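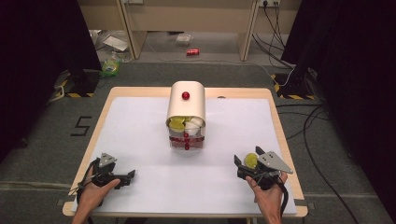

Tabletop Food Sorting, part 2: README

Maintained by Serena Monti
Last edited in September

What this is

A folder of short recordings and stills of food pieces being handled at a small dispenser-type container on a table. The container has a rounded cream-white cover with a red knob on top, an open front where the food sits, and a clear base with a red band. Please don't ask me what it was sold as. The shop listing called it a "serving station", the listing before that called it a toy, and I don't trust either.

Part 1 used plates and bowls and is kept separately. It has its own README, written by Prerico, which promises rather more than I would.

What is in the folder

There are 300 clips, with one still taken from each. Each clip has a line in clips.csv giving the clip name, the food named by whoever did the labelling, the setup letter and a free text note. The notes column is uneven. Some entries say "fine", which tells you very little, and I have left them alone because I couldn't improve on them without guessing.

Folders:

clips/ the recordings
stills/ one still per clip, same name as the clip
labels/ clips.csv and the older clips_old.csv
notes/ table measurements, shopping lists, my complaints

If clips.csv and clips_old.csv disagree, use the first. They disagree in 50 places, nearly all of them spelling.

The setup

The table has a light wooden frame with a large white board laid over it, leaving a strip of pale wood showing at each edge. The dispenser stands near the middle, towards the far side. Setup A and setup B differ only in the height of the table, and I have yet to see a result where that mattered. Mimari asked for both, so both are there.

There is a small dark spot on the board to the right of the dispenser, near the far edge. It may be a hole or only a mark. Either way it is not a crumb, and it should not be labelled as one. An early labelling pass got this wrong and those rows were corrected by hand.

Food names

This is the part I would check first if I were you.

"lime_slice" is used for the yellow-green slices. Several people labelled these as lemon in the first pass. The shopping lists in notes/ say lime, and the label now says lime.

"white_chunk" is used for the pale white pieces. I was asked to give this a proper food name and have refused. The shopping lists name more than one thing it could be, and two labellers looking at the same still gave different answers. A vague label that is right seems better to me than a precise one that might be wrong. If you need a food name for your own work, pick one and say that you picked it.

Slices and chunks sit together under the cover, packed closely. Do not use these stills to train or test anything that counts pieces. Whatever is at the back is hidden by whatever is at the front, and no amount of zooming will change that. Schmieder's draft report gave piece counts per still. I have asked how they were arrived at and had no answer.

The beads

A vertical row of small red beads hangs down the middle of the clear base. They are part of the dispenser. They have been labelled at various times as berries, sweets and, once, tomatoes. The current label is "bead_part" and it is left out of the food totals. Please leave it out of yours.

What I would not claim

That this covers food handling in general. It is one dispenser on one table, with a very short list of foods.

That it says anything about kitchens. The floor is grey carpet. Anyone who describes this as kitchen data in a paper has not opened the folder.

That the food is fresh, ripe or fit to eat. There was a "freshness" column, asked for by Prostura, filled in by eye from the stills. I compared two people's scores and they might as well have been rolled on dice. The column has been removed.

What it might be good for

Telling a slice from a chunk when both are in plain view. Checking whether your method treats the red knob as fruit, which happens more than it should. Matching a single slice held away from the pile with the ones still under the cover. I have tried this last one myself and got middling results.

Known problems

10 clips have a still that doesn't match the recording. They are listed in notes/mismatch.txt and have been left in place so that old results can be repeated.

Light reflects off the knob. Methods that rely on colour alone tend to break the knob into two objects.

The measurements in notes/table.txt were taken by two people with different tapes. Treat the last digit as decoration.

Changes

Dropped the freshness column. Merged "lemon" into "lime_slice". Renamed "berry" to "bead_part". Removed the word "comprehensive" from the first paragraph.

Send corrections to me with the clip name and what you think is wrong with it. Reports that say only "labels seem off" go to the bottom of the pile.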